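Zavodley Two-Level Wire Basket
Section 3: Setting up the basket on a table or counter

Read this section through once before you start. The basket needs no tools in normal use.

3.1 Choosing the spot

1. Pick a flat, level tabletop or counter. Wood, stone and laminate are all suitable.
2. Clear the area and wipe it with a barely damp cloth. Dry it with a second cloth.
3. Set the basket down toward the back edge of the table, with the tall grid panel at the rear. All four bottom corners must rest fully on the surface.
4. Press lightly on each corner in turn. If the basket rocks, move it to another part of the table and try again.

Note: Leave the front of the table free. You will want the space for cups and for whatever you are sorting.

3.2 Fitting the panels

1. Lower the base panel in from the top, one short side first, and let it lie flat on the bottom rods.
2. Fit the upper panel at the middle height of the sides. It should sit level, with its ends supported on both sides.
3. Push down gently in the center of the upper panel. If one end drops, lift the panel out and seat it again.

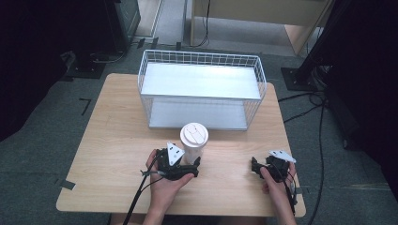 4. Load the base panel before the upper one. Heavy items go at the bottom, toward the rear grid.

CAUTION: Do not load the upper panel above 3,000 grams or the base panel above 4,000 grams. Do not hang anything from the rear grid that pulls it backward.

CAUTION: Keep hot drinks off the upper panel. A cup with a lid can still tip and leak through the sip opening. Stand drinks on the table, clear of the basket.

3.3 Moving the basket

1. Take everything off both panels.
2. Hold the basket by the two sides, low down, and lift it straight up. Do not drag it — the ends of the rods can mark a soft wood finish.
3. Check the tabletop for grit before you put the basket back.

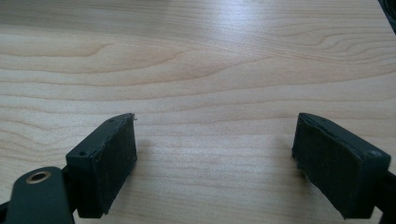
4. If you find a light scratch, rub along the grain with a soft dry cloth and a little furniture wax. Deeper marks need the table maker's own repair kit.

3.4 Cleaning

Wipe the rods and panels with warm water and mild dish soap, then dry them. Do not use steel wool or scouring powder on the white finish. For replacement panels, quote part number 246 when you order.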